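Zuleo Boards > Shop Floor Talk > Packing and Finishing

Thread: They put an arm on our packing bench and now everybody's job is a little different

benchmother
Posted 17 August 2026

Hi all, longtime reader, and I think this is only my second thread, so bear with me while I ramble. I work at the Plolovgate site, finishing and packing, soft goods mostly. Chair pads, padded seats, that sort of thing. There are 12 of us on the day side and I've been there long enough that people come to me when the tape dispenser jams, which tells you my standing in the world.

Back in March we got a robot arm on one of the benches. It was sold to us as a helper for the bagging step, and I'll be fair, it does help with bagging. What I wasn't ready for was how much everything around it would shift. I used to do a piece from start to finish. Look it over, wipe it, bag it, label it, send it on, have a chat with whoever was next to me. Now I do the looking over and then I set things out for the arm, and after that I do the odd ones it hands back. My hands hurt less at the end of the day (truly, my thumbs are a new pair of thumbs!) but I go home with a tired head, and I can't quite explain it to my husband.

I wrote a longer piece for our staff newsletter and the editor said I could put it up here too, so I'm pasting the first part below. Would love to hear from anybody who has been through the same thing. 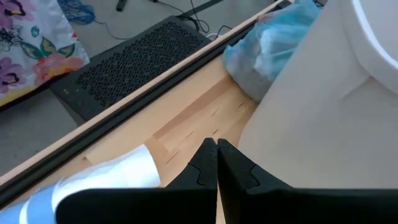 Words and picture: Fiifi Issahaku, Finishing and Packing, Plolovgate

The grippers come down to a point, and they are narrower than I had pictured when we were told about them at the all-hands. I had imagined something like a big clamp. These are closer to the size of job my own finger and thumb would do, and I think that is why it felt personal for a while. A forklift never made me feel replaced. Two small black fingers over a light wood tabletop, with the bags and the padding right beside them, did make me wonder.

What I have come to see is that the bench has to be set up kindly for it. I can work around a crumpled bag without noticing I'm doing it. The arm needs it smoothed out and turned the right way, so a good part of my morning goes to what I call laying the table. It is real work and it takes a good eye, and it does not show up on any sheet.

(the rest is about the canteen so I'll spare you)

oldglue
Lovely write-up Fiifi, and I feel the tired head thing in my bones. We have a Woker unit on the gluing side at Ackah and it's the same story. When I did the work by hand my mind could wander off to my garden and come back at lunch. Watching a machine do it, I can't wander anywhere. I asked for a switch every 90 minutes between watching and hand work, and it took some nagging, but we got it and it has made a world of difference to me. Ask for it!

tallpaul_k
I'll be the grump. "Laying the table" is a sweet way to put it, but what you're describing is a skilled packer turned into the setup crew for a machine, on the same pay. If it doesn't show up on any sheet then get it on a sheet. We let that slide for a whole year at my place, and when the new grades came out the setup time was counted as nothing.

benchmother
Paul, I don't think you're a grump, and I had the same thought on the bus this morning. But I do want to be fair to it. The old way, two of our people were on light duty with their wrists more or less permanently. Both of them are back on the bench now.

Obed Asante
Fiifi's line lead here, hello everyone — she told me the thread was up and said I could join in. I'd like to push back a little on Paul, in a friendly way. We did 4,000 pieces through that bench last month with no overtime, and people went home on time. That matters to folks with kids to collect. The setup work isn't counted yet, that's true, and I should have raised it sooner than I did.

tallpaul_k
Fair play to you for coming on here. But "isn't counted yet" is carrying a lot in that sentence. Who decides, and when?

Obed Asante
I put in the request and the site manager decides. What I've asked for is a setup line on the daily sheet, logged in minutes, with a grade review to follow. I can't promise the second part.

mags_nightshift
Can I ask a dull practical question? Who clears the bench between runs? Ours was left to whoever was nearest, meaning me, and I got quite sour about it. I'd come on at night and find every cable and bag just where the day people had dropped it.

benchmother
Ha, not dull at all, Mags, we've had words over exactly this! At the moment it's whoever finishes the run, and it works about as well as you'd guess. I would like ten minutes at changeover with both shifts present, so we can talk as well as tidy. I miss the talking more than anything. With the arm between us I'm a good stretch farther from the next person than I used to be, and you can't gossip at a shout.

oldglue
We turned the benches so people face each other across the machine. Took one Saturday. Do that before you ask for anything else.

tallpaul_k
Get the minutes on the sheet first. Then move the furniture.

benchmother
I'm going to ask for both and see which one Obed gets through the door. I'll come back and post when the daily sheet changes, or when it doesn't. Mags, I've sent you a message about the changeover.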